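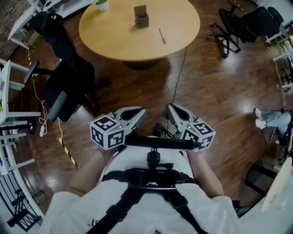

The second stretch of the Nillmont repair room grant has been a good one, and I'm very glad to be writing this with the furniture in place and people using it. When I sent you the first report we had a floor, a lease and a stack of desks nobody had put together. Now we have a room! The change that has made the most difference is the round table in the middle, the light wood-grain one on the pedestal base, which you'll remember I argued for when the budget line said "workbench." People can come at it from any side, there are no corner legs to kick, and it looks so good against that dark reddish floor. Most days there's a screwdriver lying on it, the red-handled one as often as not, and the green plant in its white pot has kept its place near the edge.

The room and the furniture

The hardwood was the part of the lease we were most nervous about. Gayan Uddin spent the better part of two weeks going over it, board by board in the corner by the wall, and the landlord came by afterward and asked who had done the work. We kept the finish glossy, partly to match what was there and partly (I admit) because it's beautiful in the late afternoon. All the chairs on wheels have been fitted with soft casters so we don't undo what he did.

The white desks went along the right-hand wall, as in the plan Vaida Toom drew up. She wanted the quiet work there, meaning the paperwork, the parts orders and the long sit-down jobs, and the center of the room left for everything that needs hands and elbow room. It has worked just the way she hoped. The black office chairs came secondhand from the Jayawardena building when they cleared a floor, and they are better chairs than we could have bought with the money. Two had bad gas lifts. We swapped those out as a training session, so the repair came with a lesson attached.

The white frames are up on the left side, with the black metal rack near the wall. The rack holds what's heavy and the frames hold what's in progress. I'd like one more shelf unit before the winter, and I've put it under "next steps" below.

Sessions so far

Since the last report we have held 37 open sessions, against the 40 in the agreement. The three we missed were all in the same stretch, when the heating was off, and they will be made up before the final report. The door count for the whole period is 1517 visits. Seul-gi Baek keeps that number, and she is strict about it: a person who steps out for coffee and comes back is still one visit.

What people bring in has shifted. At the start it was nearly all lamps and toasters. Now there is far more furniture: wobbly stools, drawers that stick, chairs with a stripped screw somewhere underneath. I love this. A stool goes up on the table, three people lean in from three sides, and somebody who came in for their own radio ends up holding the thing steady. One woman came with a single chair and came back over the next month with the other five in the set, one at a time, and by the last of them she was doing all the work and Gayan was making tea.

Tharushi Selvanayagam has started a beginners' hour at the front of each evening session. It covers picking the right driver, getting a tight screw moving without chewing up the head, and keeping small parts together while you work. She hands out small square containers for that last one, and they've caught on so well that we have run short. The beginners' hour was not in our original proposal. It costs us nothing but Tharushi's time, and I would like to count it as a full part of the program in the second year if you agree.

What hasn't gone as planned

The tool wall is late. We had hoped to have it up by now, with every tool outlined so it's obvious what's missing. The panels came from Skarton in the wrong depth, the replacements took longer than promised, and in the meantime hand tools live in drawers and on whatever surface was closest. Everything gets found at closing, but it takes twenty minutes it shouldn't.

Power is the other sore point. The outlets are all on the walls and the table is in the middle, so anything that needs to be plugged in means a cable over the floorboards. We have had a quote for a floor outlet under the pedestal. It came in higher than the line we had set aside, and I would rather talk it over with you than move money around on my own. A flat cable cover would be the cheaper answer, and we could have one down in a week.

We also underestimated storage for finished items waiting to be picked up. People are relaxed about collecting things! Seul-gi now calls on the second week and again on the fourth, which has cleared most of the backlog.

Money

Spending is within the budget overall. Furniture came in under, thanks to the chairs, and flooring materials went slightly over. The underspend on furniture would cover the shelf unit and the cable cover together, or go part of the way toward the floor outlet. Nuwan Patwary has the full ledger and the receipts and will send them separately in the usual format.

Next steps

Tool wall up and labeled, as soon as the right panels are in.
The three missed sessions held and counted.
A decision on power to the table, with your input.
One more shelf unit for the left side, for finished items.
A joint day with Fanodance, the studio downstairs, who have a closet full of folding chairs in need of new feet and have offered their big room for it. We're looking at November.

If you would like to visit, please come to an evening session and get here early enough for the beginners' hour. Bring something broken. Vaida can meet you at the street door, and I'll be at the table.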